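Guturley Closure Notes
Written records of suturing on short incisions, with stage labels

Release 2, August 30, 2020

Summary

Guturley Closure Notes is a collection of 416 written records of closing a short incision in tissue with a curved needle and braided thread. Each record covers one stitch, from picking up the needle to cutting the tails, or as much of that as was done. The records were written to a fixed vocabulary so that stitches made by different people at different sites can be compared line by line. The collection holds text only. It does not hold force readings, patient data, or any judgment of the operator.

The earlier release used free text and was hard to search. Release 2 replaces the free text with stage labels and keeps the original wording in a separate column, remarks_old. Spelling in that column has not been corrected.

Contents

records.csv: one row per stitch
stages.csv: one row per stage within a stitch, joined on stitch_id
vocabulary.txt: the allowed values for every labeled column
sites.csv: site names and the prefix each one uses in its identifiers
changes.txt: differences from release 1

All files are UTF-8 with comma separators. Empty means not recorded. The value none means the recorder looked and there was nothing to enter. Please do not merge the two on import; several columns depend on the difference.

Sites

Three sites contributed: Breltitz (prefix BR), Sandberg (prefix SA) and Dilline (prefix DL). Sandberg joined in January and has the fewest records. Breltitz recorded the color of the thread for every stitch and Dilline did so for the later sessions only. Guturley is the name of the collection and is not a site.

Stage labels

A stitch is divided into stages. They normally occur in the order given, but any stage may repeat, and a repeated stage gets its own row.

grasp: the needle is taken up and set at a usable angle
entry: the point goes through the surface on the first side
exit: the point comes out on the second side
draw: thread is pulled through until the intended tail is left
wrap: thread is wound on the jaws of the instrument before a throw
throw: the free tail is taken through the wrap and tightened
cut: the tails are trimmed

The wrap stage caused the most disagreement during labeling. It begins when thread first passes around a jaw and ends when the tail is taken up or the thread comes off. The column wrap_where takes one of three values: tip, base, or both_jaws. Use both_jaws whenever any part of a loop lies around the second jaw, even if most of the thread is on the first. Strands that cross within the wrap are entered as crossed = yes. The direction of winding goes in wrap_dir, as seen from the shaft end looking toward the tips, and is left empty when the crossing hides it.

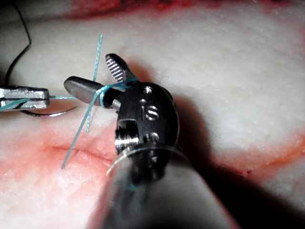 Thenmozhi Annamalai would have split this stage in two, one label for a wrap that will be used for a throw and one for thread that has simply caught on the jaws. Her point was that a person searching for knot attempts gets both kinds back and has to sort them by hand. The labels were left as they are, on the ground that intent is not recorded anywhere else in the file. A column named wrap_outcome was added instead, with the values thrown, slipped, unwound and unknown. Filtering on thrown gives most of what she asked for.

Two loops lying on top of each other are not marked as crossed unless one passes over the other at an angle. Partial turns are rounded down. A wrap that is undone and started over is two rows, and the first of them must have wrap_outcome set to unwound.

Condition of the incision

The condition columns are filled in once per stitch, at the moment before entry. They describe the tissue and not the quality of the work.

gape: closed, narrow or wide
edge_match: level, stepped or rolled
stain: none, on_line, spread or separate
neighbor_stitch: yes or no

The stain column concerns red staining on the tissue surface. on_line means the color stays on the cut. spread means it extends from the cut onto the tissue next to it in a continuous smear. separate is for a patch or streak that does not touch the incision. The column accepts more than one value, joined with a plus sign, so spread+separate is a valid entry and a common one.
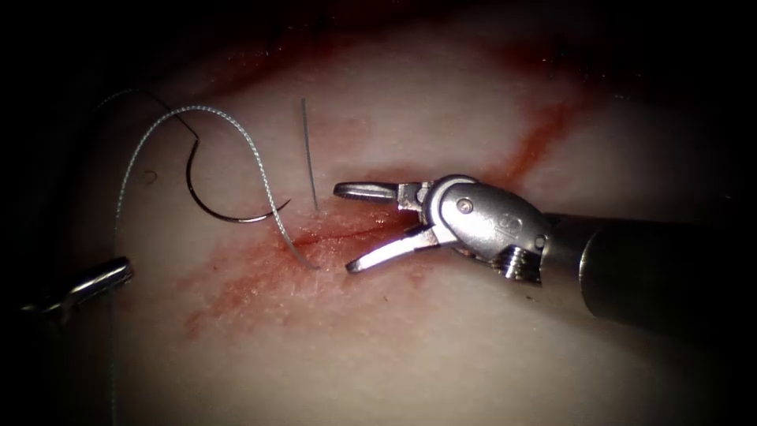
No value is provided for the amount of staining. An earlier form asked for light, medium or heavy, and the answers followed the recorder more closely than the tissue. The same recorder would also change scale partway through a session, usually after seeing a bad one. Those answers were dropped and cannot be recovered from remarks_old.

For gape, compare the width of the opening with the thickness of the thread. Closed means the edges touch. Narrow means they are apart by no more than the width of the thread. Everything else is wide. If the gape varies along the incision, enter the value at the place where the needle is about to go in.

Stepped edges are those where one side sits higher than the other. Rolled edges turn inward. An edge can be both, in which case enter rolled.

Needle and thread

needle_hold is entered at the end of the grasp stage. It takes the values near_tip, middle, near_thread or end_on. The first three refer to where along the curve the jaws close. end_on is reserved for a needle held lengthwise in the jaws, which cannot be driven from that position and is nearly always followed by a second grasp row.

needle_angle takes square, forward or back. Square means the needle lies across the jaws. Forward and back are deviations toward and away from the tips, large enough to be seen without measuring.
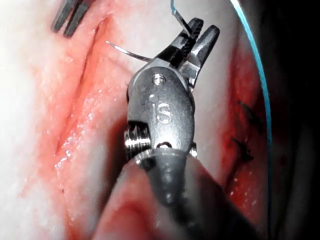

The grasp stage ends before the needle touches the tissue, and recorders differed on how close it may come before the row should be closed. The rule in release 2 is contact: until the point meets the surface, the stage is still grasp, however near it is and however long it stays there. A curved needle held crosswise with its point hovering just above the tissue near the incision is therefore grasp, and under release 1 the Breltitz recorders would have called it entry. Their rows have been relabeled. Sandberg used contact from the start and needed no changes. If the point touches and lifts away without going through, the contact gets an entry row with completed = no, and a new grasp row is opened only when the hold changes.

Thread is described by color, texture and slack. Color uses everyday words; teal, green-blue and blue-green were all in use and are mapped to blue_green. Texture is braided, smooth or unknown. Fraying goes in thread_damage, along with kinks and flattened sections. A frayed end that was cut off before the next stitch still counts for the stitch where it was noticed.

slack is none, arc or loop. Enter none if the thread runs straight from its attachment to the tissue. Enter arc if it stands away from the surface in an open curve, and loop if it closes on itself or passes behind the instrument so that the far part has to be inferred. Slack has no effect on the stage label. Thread trailing behind the needle during grasp is ordinary and should not be entered as a wrap unless it passes around a jaw.

Where earlier stitches are present, neighbor_stitch is yes and spacing is filled in as even, close or far relative to the ones already placed. Stitches at the other end of the incision count as neighbors only when no untreated gap wider than a stitch lies between them.

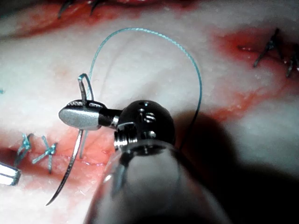
Labeling procedure

1. Read the original note in full before entering any stage.
2. Enter the stages in order, including repeats.
3. Fill in the condition columns from the part of the note that precedes entry.
4. Fill in needle and thread.
5. Leave the row for a second reader.
6. Where the two readers differ on a stage label, keep both in label_a and label_b and leave label_final empty until a third reader has looked at it.

A session was limited to 12 stitches per reader. Longer sessions were tried at Dilline and produced rows with needle_angle set to square all the way down the page.

Known problems

8 records have a throw with no wrap before it. The notes for these are silent on how the knot was made, and no wrap row was invented to fill the gap.

Time is recorded by order only. Stage rows have a sequence number and no duration. Do not use the number of rows as a stand-in for how long a stitch took.

Dilline wrote "pulled" for both draw and the tightening part of throw. The label was chosen from position in the note, and a wrong choice is possible where a note is short. These rows have the flag pulled_ambiguous.

The word tail is used for the short end throughout, but a few values in remarks_old use it for either end.

wrap_dir is missing from all of the early Sandberg rows.

Suitable use

The collection suits the study of stage order, repeated grasps, and differences in vocabulary among recorders. It has been used to check whether two readers agree on where one stage stops and the next starts. It does not support statements about healing, closure strength or clinical outcome, and it should not be used to grade or rank operators. Site prefixes are kept for tracing errors and are a poor basis for comparing sites, as the mix of stitches was not matched.

Corrections

Send corrections with the stitch_id, the column name, the current value and the proposed value, one correction per line. Corrections to remarks_old are not accepted. Proposals for new vocabulary values need at least one stitch_id that none of the existing values can describe.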